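Robótica de serviço — notas da aula 7
Tarefas domésticas e de chão de fábrica: as máquinas já conseguem?
Versão 9/30/20. Ainda falta rever a parte das métricas, avisem se virem gralhas.

Pergunta de partida: se um braço industrial solda o dia inteiro sem falhar, por que é que levantar a mesa continua a ser difícil? Resposta curta: depende do que se deixa variar. Resposta longa: o resto destas notas.

1. Estruturado vs. não estruturado

Fábrica clássica: peça chega sempre à mesma posição, mesma orientação, mesma luz. O robô quase não precisa de ver. Gabaritos, batentes, alimentadores vibratórios — metade da inteligência está no ferro à volta.
Cozinha: nada disto. Loiça empilhada de qualquer maneira, comida mole, superfícies que brilham, objetos meio tapados por outros. E ninguém vai pôr gabaritos em casa.
Caso intermédio (o mais interessante para o trabalho prático): bancadas de preparação de encomendas. Caixas conhecidas, conteúdo variável. Ver o caso Grolton mais à frente.

2. O que é afinal "uma tarefa"

"Arrumar o lava-loiça" não é uma tarefa, são muitas. Decompor sempre antes de dizer que o robô faz ou não faz:
perceber o que é loiça e o que é comida
escolher a ordem (o que está por cima sai primeiro)
agarrar sem esmagar
transportar sem bater na torneira nem no rebordo
largar no sítio certo e confirmar que ficou
Cada passo com 95% de sucesso, 5 passos seguidos: 0,95^5 = 0,77. Ou seja, falha quase uma vez em cada quatro. Fazer a conta no caderno, sai sempre no teste.

3. Mãos ou garras?

Garra paralela: 2 dedos, barata, robusta, fácil de controlar. Pega em muita coisa, mas um prato raso pousado no fundo de uma bacia é um pesadelo. Não há por onde entrar, é preciso inclinar o prato primeiro ou apanhá-lo pelo bordo.
Mão com vários dedos: mais opções de preensão, pode rodar o objeto dentro da mão. Preço: muitos graus de liberdade, mais contactos para modelar, mais coisas que avariam. E a mão tapa aquilo que a câmara precisa de ver, problema clássico, voltar a ele na aula 9.
Ventosa: ótima em cartão, má em pão, inútil em folhas.
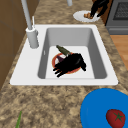 4. Simulação

Porque se treina em simulador: barato, paralelo, não parte pratos. No Fullimero (o ambiente que usamos no laboratório) o conjunto de base tem 1.597 episódios de cozinha, dos quais 949 com duas mãos. Os restantes são só com uma.
Limites:
contacto e atrito são aproximações. Um tomate simulado é em geral rígido, o verdadeiro cede
líquidos quase sempre ausentes. Lavar a sério = água, espuma, gordura, coisas escorregadias
texturas demasiado limpas, a visão aprende atalhos
Remédio habitual: aleatorização de domínio (mexer em massas, atritos, cores, luz) e depois afinar com poucos dados reais. Ajuda, não resolve. Atenção à diferença entre "funciona no simulador" e "funciona", nos relatórios do ano passado havia muita confusão nisto.

5. Chão de fábrica — dois casos

Grolton, bancada de embalagem. Célula com garra paralela, trabalha bem enquanto as caixas vêm direitas. Quando vem uma amolgada, pára e chama o operador. Decisão de projeto sensata: parar é mais barato do que insistir.
Pagano, montagem de puxadores. Aparafusar, sim; desembaraçar os saquinhos de parafusos, não. Continua a ser feito à mão. Reparem que a parte dificil não é a que parece nobre.
Os dois usam o Jotbridge para registar intervenções humanas. É essa a métrica que interessa: intervenções por hora, não vídeos bonitos.

6. Então, já conseguem?

Aspirar o chão: sim, com reservas (cabos, meias).
Mover objetos rígidos e conhecidos: sim, devagar.
Separar restos de comida da loiça: em demonstração, com objetos escolhidos.
Dobrar roupa: lento, e só algumas peças.
Cozinha inteira, casa desconhecida, sem supervisão: não.

Para a próxima aula
Escolher uma tarefa da vossa cozinha e decompô-la como no ponto 2. Uma página, máximo. Indicar em que passo acham que a máquina falha primeiro e que sensor falta.
Quem fizer em grupo entrega um só ficheiro, com os numeros de aluno na primeira linha. Entregas até ao início de dezembro contam para a avaliação contínua.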